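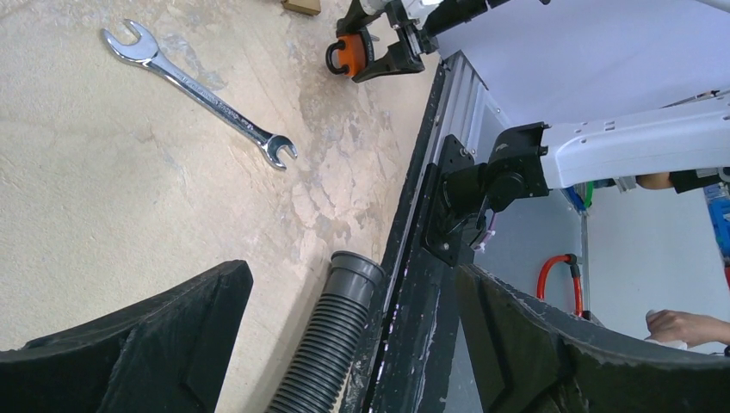

Wrist camera view between the gripper fingers, with the wrench on the floor and the second arm's gripper beyond it.

How to Label Wrist Camera Clips for Grasp Prediction

By Anju Tripathi, June 2025

These are the labeling steps we used for the Fikasa study, written up for people who want to repeat the result on their own arms. The method trains a small model to predict, from the wrist view alone, whether a grasp attempt will hold. The model is simple. Most of the work is in the labels, and most of our early mistakes were there too.

You will need recorded clips from a wrist camera, the gripper opening logged with each clip, and a labeling tool that lets you step one still at a time. We used Cistura, but any tool that exports plain text will do.

Step 1. Cut the clips

Find the moment the fingers start to close. Keep two seconds before it and four seconds after. If the gripper log and the video clock disagree, trust the log and shift the video to match. Clips with no closing motion go into a separate folder. You will use them in step 5.

Step 2. Mark the fingers once

The fingers sit in the same part of the picture as long as the opening does not change, so draw their outlines at eight openings, from fully open to fully closed, and let the tool fill in between. Include dust and scuff marks inside the outline. Our first outlines followed only the clean black part of the rubber, and the model learned to treat the pale edges as part of the object.

Step 3. Mark the target

Draw one outline around the object the arm is meant to pick up. Shiny tools are the hard case. On a chrome wrench, follow the outer edge of the metal and ignore the reflections along the shaft. Where an end is open, as on a combination wrench, leave the gap in the jaw outside the outline. A stained or mottled floor makes this slower, so zoom in before placing points near a blotch.

Step 4. Tag everything else by type

Use these tags and no others:

fixed – rails, brackets, walls, panels
soft – hoses, cables, cloth
robot – any part of a second arm, including its gripper
person – hands and forearms, even when only a small part shows
loose – any other item that could be moved

A corrugated hose next to a rail gets its own soft tag. Do not merge it with the rail. In the Drekport clips we merged them, and the model then predicted firm grasps on hose ribs.

Tag a person even if the hand is nowhere near the target. Those clips stay in the set, but they are left out of the success score.

Step 5. Assign the outcome

Watch the clip to the end and choose held, slipped or missed. An object that leaves the floor and drops before the clip ends is slipped. If you cannot tell, choose unclear and move on. Clips from the no-closing folder get no outcome and are used only to train the outlines.

Step 6. Check a sample

Have a second person label 28 clips without seeing your labels. Compare the outcomes first, then the outlines. If the outcomes differ on more than two clips, talk through those clips and redo step 5 for the whole set.

Results and limits

With the tags from step 4, the model made fewer false "held" predictions than the version trained on target outlines alone. The gain was largest on cluttered floors and close to nothing on a bare table. We have not tested it on clear plastic. The Rastogi baseline, which uses finger force and no video, still does better on heavy parts, and the two can be run together.

The next set of clips is planned for October. The tag list will stay the same, so labels made now can be combined with it.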